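Bench notes: small-item storage

Utensils are now kept upright in the red plastic cup, handles or bowls up as they fit. The wooden box with the red panel stays beside it. 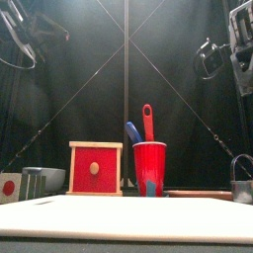 Boglárka Barta writes that upright storage suits long handles only, and asks for a shallow tray for anything under 2 inches.

A tray is on order from Drallen. Until then, small pieces go back at the end of each session.

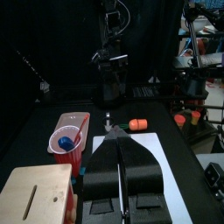

The revised storage list has 10 entries and takes effect in February.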